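4 Garderobenzelle einrichten: Tuch auf Bügel

Willkommen beim schönsten Teil der Inbetriebnahme! Die Zelle Skodstead lernt jetzt, mit zwei Armen ein Tuch auf einen Kleiderbügel zu bringen. Stoff ist eigensinnig, und gerade deshalb macht diese Aufgabe so viel Spaß.

4.1 Arbeitsraum vorbereiten

1. Beide Grundplatten auf der Aluminiumschiene ausrichten und die Schrauben über Kreuz anziehen.
2. Bodenmatte glatt ziehen und absaugen.
3. Kleiderständer mittig vor die Rückwand stellen. Abstand zur Schiene: 459 mm.
4. Klemmen an den senkrechten Rohren von Hand festdrehen.
5. Tuch vor dem Ständer ablegen, Bügel in Reichweite beider Greifer bringen.

VORSICHT: Quetschgefahr! Beim Einschalten fahren die Arme in Grundstellung. Hände aus der Zelle nehmen.

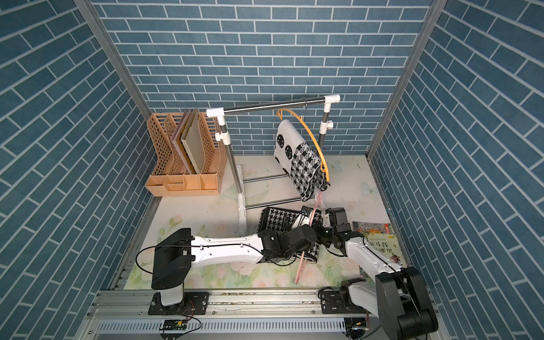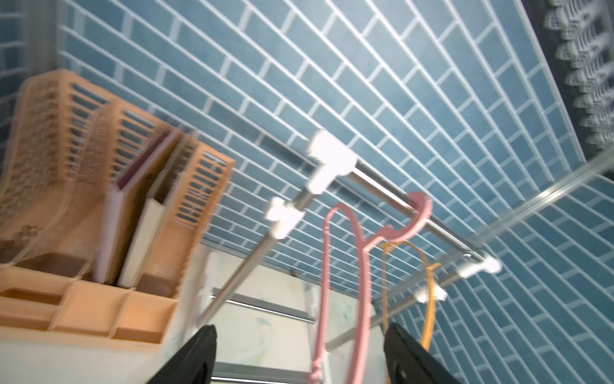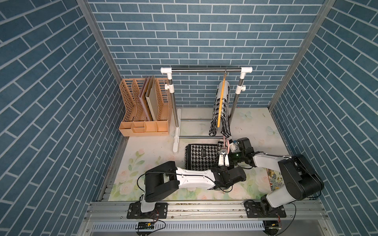
Rosa Bügel, Ständer und Ordnungsbox, einmal auch aus Sicht der Handgelenkkamera.

Ebenezer Nartey
Inbetriebnahme und Schulung, Pavbridge

4.2 Erster Durchlauf

6. Steuerung Andus starten und das Profil »Textil« laden.
7. Geschwindigkeit auf 25 % stellen. Auch wenn es in den Fingern juckt: erst nach einem sauberen Durchlauf auf 100 % gehen.
8. Greifer einmal ganz öffnen und schließen. Beide Finger müssen gleichmäßig laufen.
9. Bild der Handgelenkkamera prüfen. Die obere Stange des Ständers soll klar zu erkennen sein.
10. Ablauf starten und die Hand am Not-Halt lassen.

Hinweis: Kabelschlaufen an den Armen brauchen Spiel. Spannt eine Schlaufe bei gestrecktem Arm, den Ablauf anhalten und das Kabel am Sockel nachführen.

4.3 Pflege

Nach 400 Durchläufen die Greiferfinger mit einem fusselfreien Tuch abwischen und die Schrauben der Grundplatten nachziehen. Wer danach neu kalibriert, wird mit herrlich ruhigen Bewegungen belohnt! Die Kalibrierung ist im Nutsugah-Beiheft beschrieben, Abschnitt »Zwei Arme«.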